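退潮

格里什·迪克西特不相信邻居，不相信天气预报，尤其不相信老太太萨丽塔·格鲁瓦尔说的那口井。

“井里有声音，”她说，“每到后半夜，像有人在下面念账本。”

“那是水泵。”

“水泵三年前就坏了。”

“那就是风。”

萨丽塔看了他一眼，那种看法他从小就熟悉，小学老师也这么看他。她把茶杯往他面前推了推，茶上浮着一层皮，他没有喝。

他来莫斯特科姆是为了量房子。这镇子不大，从前靠盐场过活，盐场关了以后靠什么过活，他问过几个人，每个人的答案都不一样，可见谁也不知道。萨奇德瓦公司要收临河那一排老屋，让他来估价。他在这一行干了很多年，见过的老屋没有一间不闹点什么。闹鬼的，闹祖宗的，地窖里埋着金子的。房主们总在报价的前一晚想起这些事来。他一般会在表格的备注栏里写“无”。

“您打算开多少？”他问。

“我没打算卖。”

“您签了意向书。”

“我签的是收条。那个姓巴蒂亚的小伙子给我送了一盒点心，说要签收。”

迪克西特把这句话在脑子里过了一遍。纳文·巴蒂亚他认识，公司里最会送点心的就是他。他翻出意向书的复印件，字很小，抬头写着“确认函”，下面是萨丽塔歪歪扭扭的名字。点心的事一个字也没提。

“点心好吃吗？”

“太甜。”

他决定当晚住下。镇上的旅馆在修屋顶，萨丽塔说楼上有间空房，一晚收他一百卢比，被子另算。他问被子多少钱，她想了想，说被子也算一百。他觉得这倒比井里的声音可信得多。

楼上的房间从前住着她的外甥女斯妮哈。斯妮哈去城里学裁缝，后来不学了，后来又学，萨丽塔讲起来前后对不上，他也懒得去对。墙上还留着粉笔画的袖子和领口，衣架上空空的，窗子正对着院子，院子中间就是那口井。井沿是石头的，缺了一角，盖着一块铁皮，铁皮上压着砖。

“为什么压砖？”他下楼问。

“怕猫掉进去。”

“您有猫？”

“没有。” 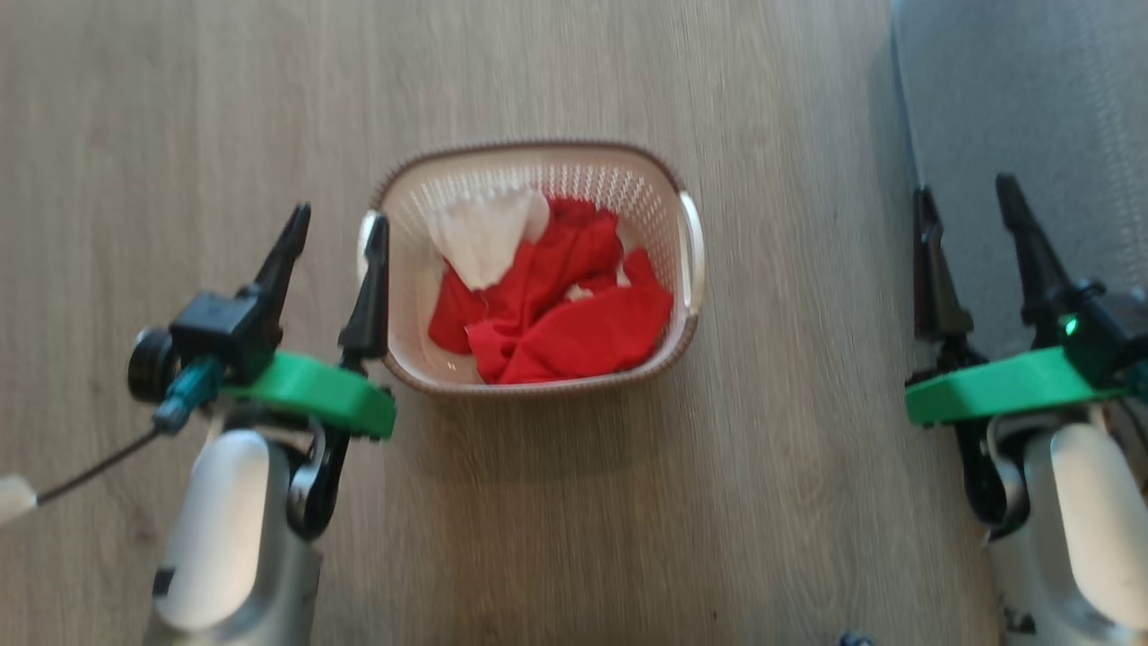
晚饭后来了一个女人，叫曼珠·高塔姆，住在隔壁，眉毛画得很高，一进门就先把他打量了一遍。她也听见过井里的声音，说得比萨丽塔详细，连念的数目都记得。

“七百，”曼珠说，“先念七百，停一停，再念三十一。每次都是这两个数。”

“男的女的？”

“听不出来。嗓子干，像嘴里含着盐。”

他注意到她说“含着盐”的时候朝萨丽塔瞟了一眼，萨丽塔低头剥豆子，剥得很专心。两个人串通好了，他想。这也没什么，换了他，他也会找个邻居来帮腔。一间有故事的屋子能拖上半年，半年里价钱总会动一动。

“你们没有去查查？”

“查什么？”

“盐场的旧账。七百和三十一，总得是什么东西的数目。”

曼珠说盐场的账早就烧了。萨丽塔说没有烧，是给水泡了。曼珠说就是烧的，她父亲亲眼看见冒烟。萨丽塔说冒烟的是费图梅蒂家的厨房，跟账房隔着一条街，你父亲那时候喝成那样，能看见什么。她们为这个吵了好一阵，他坐在中间，倒渐渐生出一点疑心来：串通好的人，不该在这种地方吵。

不过也许连吵架都是排练过的。

他上楼躺下，把手机的录音打开，放在窗台上。他想好了，明天早上把录音放给她们听，里面有蛙叫，有狗叫，有他自己的呼噜，别的什么也没有。然后他就可以在备注栏里写“无”，坐早班车回去。被子有一股樟脑味，一头长一头短，值不了一百卢比。

他没有睡着。四月里他妹妹来过一个电话，要他回去分父亲留下的东西，他说忙。父亲生前在一家叫埃尼奥的货栈里管秤，管了一辈子，夜里也常常在梦里报数。小时候他睡在父亲旁边，听着那些数从黑地方冒出来，听得多了，就不害怕了。他后来跟人说自己小时候没怕过什么，这话不完全是真的。

后半夜，蛙声停了。

先是铁皮响了一下，很轻，像热了一天的东西凉下来。他对自己说，热胀冷缩。接着有一股气从院子里升上来，凉的，带着咸味。他对自己说，河口，退潮。他把这些理由一条一条摆好，摆得很整齐，然后就听见了那个声音。

“七百。”

他坐起来。

声音不大，也不吓人。那是一个人做惯了某件事的声音，又累又仔细。停了一停。他数着自己的心跳，数乱了。

“三十一。”

他光着脚跑下楼，在最后一级上崴了一下，扶着墙进了院子。砖还压在铁皮上，跟白天一样。他蹲下来，把砖搬开，掀起铁皮，拿手机往下照。手机不在手里，还在窗台上录着音。他只好往黑处看，什么也看不见，倒是闻得更清楚了，盐，烂麻袋，还有一点机油。

机油。他的脑子一下子又活过来。有机油就有机器，有机器就有人。他趴在井沿上把胳膊伸下去，沿着石壁摸，摸到一根管子，冰凉，往房子那边拐进去了。水泵的管子。声音可以顺着管子走，谁都知道，楼下有人对着管子口说话，井里就像有人说话。

他去厨房。水槽底下果然有一截管口，用布塞着。他把布拽出来，对着管口，压低嗓子说了一句：“七百。”

院子里传来一声闷闷的“七百”。

他几乎笑出声来。就这么简单。他做了这么多年，没有一次不是这么简单。萨丽塔的房门关着，里面有鼾声，鼾声当然可以装。他把布塞回去，塞得比原先还紧，洗了脚，上楼去，觉得自己很累，也很满意。

早上萨丽塔煮了茶，还是那层皮。曼珠也来了，眉毛还没有画。他把手机放在桌上，先讲了管子的事，讲得很客气，没有说是谁干的。萨丽塔听完，放下勺子去看水槽底下。

“这块布是我塞的，”她说，“塞了很久了。蟑螂从那里上来。”

“所以您知道有这根管子。”

“我家的管子，我怎么会不知道。”

“那您还说是井里有人？”

“我没说有人，”萨丽塔说，“我说有声音。”

他按下播放。蛙叫，狗叫，翻身，叹气。他把进度往后拖，拖到蛙声停下的地方。铁皮响了一下。曼珠凑过来，手里的饼悬在碗上面。

然后是“七百”。停顿。“三十一”。

接着是他跑下楼的脚步，他崴脚时骂的那句话，砖头落地，过了一会儿，远远的一声“七百”，是他对着管口说的，听得出是他，带着城里人的口音。

“这个是你。”曼珠说。

“对，这个是我。”

“前面那个也是你。”

他说不可能，前面那个他在床上，他听着的。他又放了一遍。那声音离手机很近，近得能听见舌头离开上颚的那一下。又累，又仔细。萨丽塔把茶杯往他面前推了推。

“你父亲是做什么的？”她问。

他没有回答。他说手机这种东西靠不住，说人半睡半醒的时候会讲梦话，这在医学上很平常，况且她们昨天晚饭时已经把数目告诉了他，他在梦里说出来一点也不稀奇。这些话每一句都站得住。曼珠说那她从前听见的是谁，他说他怎么知道，那是她的事。

“今晚还住吗？”萨丽塔问，“被子不另算了。”

他说不住，还有早班车。他从包里拿出表格，填了面积，填了朝向，填了屋顶的坡度和墙上的裂缝。填日期的时候他问了她们，曼珠看了看墙上的挂历，他写下：24年5月26日。意向书的那一页，他另外夹了张纸条，说签字人不清楚文件内容，建议作废。纳文会不高兴，会给他也送一盒点心来。

剩下备注栏。他拿着笔坐了很久，茶凉了，他居然喝了一口，比想象的好。萨丽塔到院子里去了，他听见她把铁皮拖回井口，把砖一块一块压上去。

他写了个“无”字的头两笔，停下来，又把它们描成了别的什么，描得很难看，像一个人第一次学写数目字。

班车在坡下按喇叭。他把手机揣进口袋，走到门口又折回来，问曼珠，她父亲从前在盐场里是做什么的。

“装车的，”曼珠说，“管秤的是外面货栈派来的人，每个月来一趟，就住在你睡的那间屋子里。”

“叫什么？”

“谁记得。”她咬了一口饼，“你快走吧，司机不等人的。”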